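Search the forums... Go

Pamadura: did the reboot wreck her?
3 min read

inkwell30: finished issue 8 last night. She spends 7 issues getting out from under the Fomevberg court then goes straight back for the crown?? Makes no sense
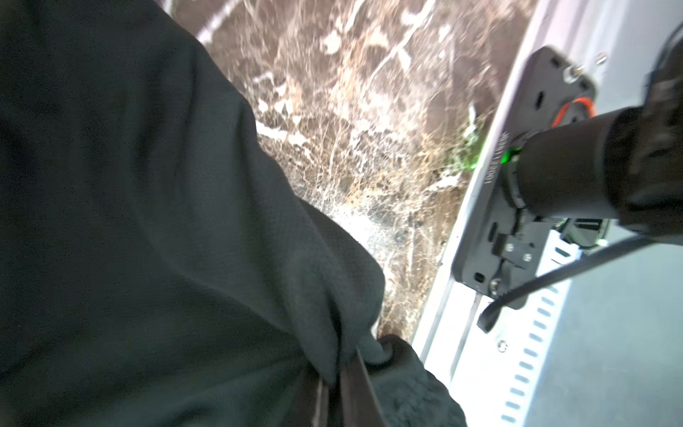 RE: Pamadura: did the reboot wreck her?

zabalafan: disagree. She went back for Zabala, its on the last page. Crown was the price

inkwell30: one panel. One! Old run gave them a whole arc at the bridge

mothcape: old run also had her faint every other issue tho. Dont miss that

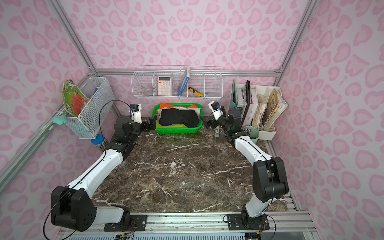

COMICS > FENDOMVILLE ERA

dredgepot: best she's ever been written. Own ship, own crew, 3000 year old curse and she just gets on with it

zabalafan: curse is a retcon. Was a family debt originaly

dredgepot: better retcon then

inkwell30: no chance. Debt was the whole point of her, she could of paid it and chose not to

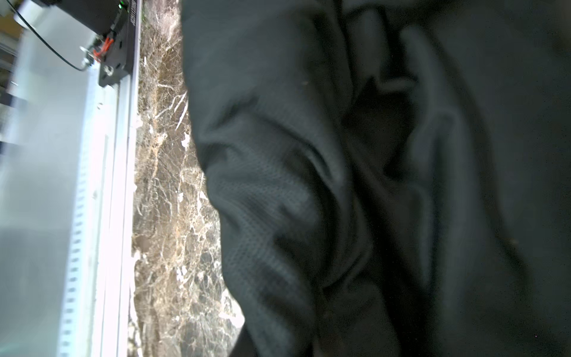 Dark fabric, folds and creases

mothcape: collected edition is out 20th August, will reread before I argue any more

Comments

tallgeoff: never liked either version, sorry

pennyplum: the bridge arc still makes me cry. Team debt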